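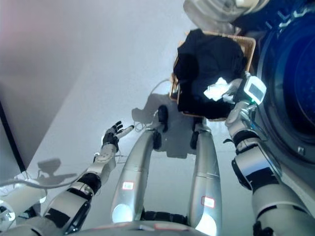 Front loader walking on spin, slab floor

Forum: Laundry and Wet Areas

tramrail
Posted 25 May 2022
Front loader, 9 kg, on a tiled slab. Spin at 1400 and it creeps forward until the inlet hose goes tight. Transit bolts are out. Level is good side to side, slightly low at the back. Fine at 800. Anything to check before I buy the Nimri rubber feet?

ossie_k
Level front to back first. Then the lock nuts. If the nuts aren't wound hard up against the cabinet the feet unwind themselves over a few months and you're back where you started.

Giston2
Pads won't fix it. Rubber under a machine on a slab just gives it something to rock on. I measured mine with and without, phone accelerometer on the lid, and the peak was higher with pads.

ossie_k
Depends on the pad. The soft grey ones, agreed. The hard Pasa cups are fine and they do stop it sliding on glazed tile.

Giston2
Sliding is a symptom. Push down on diagonally opposite corners. If it moves at all, one foot is carrying nothing.

tramrail
Did the corner test. Rear left is light. The back feet on this model are fixed, so do I shim?

ossie_k
Are you sure they're fixed? A lot of them self-adjust. Tip it forward a bit, let it down, check again.

lellirik_lane
What are you washing? One heavy item (bath mat, doona) won't distribute, and the controller will have a few goes then spin it anyway. Mixed load, drum two thirds full.

tramrail
Mostly jeans and work shirts. Does it with towels too.

Giston2
Then it's feet or dampers. Open the door, push the drum down and let go. It should come back up and stop. If it bounces more than 2 times the dampers are gone. Mine were $49 the pair, and a repairer had quoted me 260 fitted.

lellirik_lane
Disagree on the bounce test, it's unreliable on suspension with friction dampers. They can feel tight by hand and still be worn at speed.

Giston2
It's a first check. It costs nothing.

tramrail
Tipped it, and the rear feet do self-adjust. Rear left was stuck with old powder. Cleaned it out, corners are solid now. Ran 1400 with towels and it moved maybe 5 mm. Dampers next.

ossie_k
Check the lock nuts again after a week.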